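Good Practice Rules for Hand-Held Gripper Recording
Student project report, Manipulation Lab course
Ourania Moschos

1. Why we wrote rules

Our group took over the Drurkivitz task set in November. The earlier group had left 584 recordings and one page of notes. When we went through the files, 221 of them could not be used for training. Most of the rejected ones had nothing wrong with the motion. The recording started late, or a marker plate was turned away from the tracking cameras, or the two grippers were swapped left and right in the log.

We decided to spend the first half of the project on a written procedure and the second half on checking it. The procedure borrows its layout from the Vasilakis checklist used in the machine shop, which everyone in the course already knows.

2. Rules for the table

2.1 The work surface is covered with plain white paper. Replace it when it tears. Small wrinkles are allowed.

2.2 Only the object named in the task card goes on the paper. Phones, pens and task cards stay off the table.

2.3 Cables leave the table at the front or the side, never across the space between the hands.

3. Rules for the start position

3.1 Both grippers are held low over the paper or resting on it, level with each other, jaws pointing inward.

3.2 Marker plates face up. A slight outward tilt is fine.

3.3 Nothing is between the fingers when the recording starts. The operator looks at the object and keeps still for a slow breath before moving.

Drawer cabinet task, head view first and then the view from a gripper:

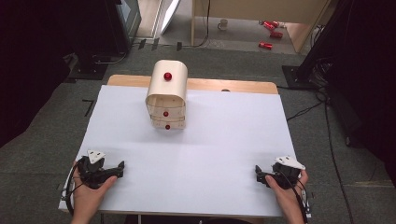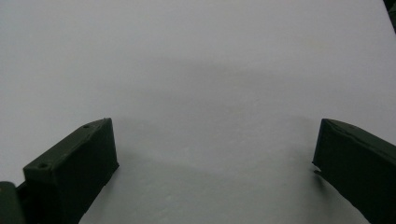

4. Rules for the recording

4.1 One task per file. If the operator drops something or has to start over, the file is stopped and marked as failed. It is not deleted.

4.2 No file is longer than 300 seconds. The Clotex logger will keep going past that, but the head view and gripper views begin to drift apart.

4.3 After every 12 files, stop and play back one of them in all views. This was the rule people skipped most often. We moved it onto the task card itself, and that helped.

5. Checking the procedure

Two operators who had not worked with us before were given the rules on paper and no other help. Both got through the table setup without questions. Rule 3.2 caused trouble - one of them read "face up" as "face the ceiling exactly" and held her wrists stiff for the whole session. The sentence about tilt was added afterward.

We also tried the rules with the Pestard wrist mount. Section 4 carried over as written. Section 3 would need new wording for the start position, and we ran out of lab time on Tuesday before we could write it.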